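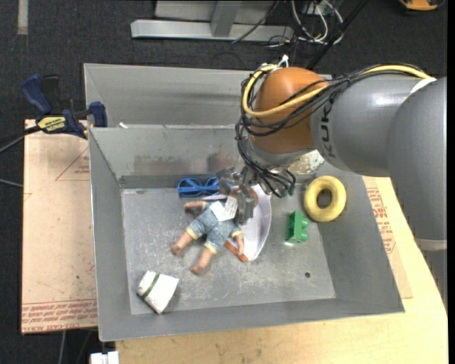
Sending Us Your Record: Questions We Get a Lot

Hello, and thank you for thinking of us! Brorcombe is a small music review site, run out of two spare bedrooms in different time zones by Lihua Cao and Kanako Ichikawa, and we cover new albums, reissues, tapes, and the occasional live show when one of us can get a ride. We love getting mail. We also get the same handful of questions in nearly every message, so we've put the answers on one page, and we hope you'll have a look through before you write (though if you write anyway, we won't be cross about it).

What kind of music do you review?

Mostly guitar pop, folk, home-recorded oddities, small-group jazz, and the sort of quiet electronic music you can wash dishes to. Lihua has a soft spot for anything with a pedal steel on it, and Kanako will listen to any record with a string section, even a bad one. We don't cover much metal or club music. We like plenty of it, but neither of us knows enough to tell you anything useful about it, and those records deserve someone who does.

Can I send a download, or do you need a physical copy?

Either is fine! A download link is quickest, and we'd ask that it be one that doesn't run out after a few days, as we are slow and will almost certainly miss the window. If you'd like to mail a CD, LP or cassette, write first and we'll tell you which of us to send it to. Please don't mail a one-of-a-kind test pressing. Somebody did this once and we were too nervous to play it.

Do I need a press kit?

No. We read them all, but a few plain sentences from you will do just as well: who played on it, where you recorded it, when it comes out, and whether there's anything we should know. You don't have to tell us which famous band you sound like. Lyrics are very welcome, especially if you sing the way Kanako's favorite singers do, with all the consonants left at home.

How many records do you get, and what are my chances?

Last year we received 1582 submissions and published 135 reviews, so the odds are not wonderful, and we'd rather you knew that going in. We do listen to at least 2 songs from everything that arrives. If the first track on your album is a slow build or a minute and a half of rain, feel free to point us to the song you'd most like us to start with.

How long will it take?

If we're going to review your record, you'll usually hear from us within 10 weeks. Things slow to a crawl in August, when Lihua is away with her family and the rest of us (that is to say, Kanako) falls behind. You're welcome to send one reminder. After the third or fourth reminder we start to feel a bit hunted.

Do you charge for reviews?

Never. If anyone writes to you offering a paid review on Brorcombe, it isn't us, and we'd be grateful if you forwarded the message.

Will you only review my album if you like it?

No, although we lean that way with first albums. When a self-released debut doesn't do much for us, we tend to leave it be and listen to the next one. With artists who have a few records behind them, we'll say so if we're let down. Our review of the second Mayrhofer album is a fair example: we'd adored the first one, played the follow-up for a week hoping it would click, and then wrote down why it hadn't. The drummer sent us a very gracious note about it.

You got something wrong in my review. What do I do?

Please tell us! We've credited the wrong bass player more than once, and we spent an entire paragraph praising the mandolin on the Stikwood EP when the instrument was a ukulele. Facts get fixed as soon as we see your message, with a line at the bottom of the review saying what changed. Opinions we leave as they were, even when we've since come around.

Why don't you give scores?

We tried it for the first few months, out of ten, and found that we spent more time arguing over a half point than we did writing. Readers also skipped straight to the number (we do this ourselves on other sites, so no hard feelings). When the scores came off, the letters we got became a good deal more interesting.

Can I quote your review on my poster or website?

Yes, go right ahead, and you don't need to ask. We'd only request that you keep the sense of it. "A wonderful... record" is a stretch if the missing words were "idea for a."

When is the deadline for the year-end list?

Anything we're to consider for the list should reach us by 25th October. Records released after that roll over to next year's list, so a December album isn't lost. Last year's top spot went to Avadus, whose album had been sitting in the pile since the previous winter.

Can I write for you?

Perhaps! We take a few guest reviews each season. Send us one finished piece, any length, about a record you know well, and tell us which of our reviews you disagreed with most. Lihua reads these and answers every one, usually late at night and at some length.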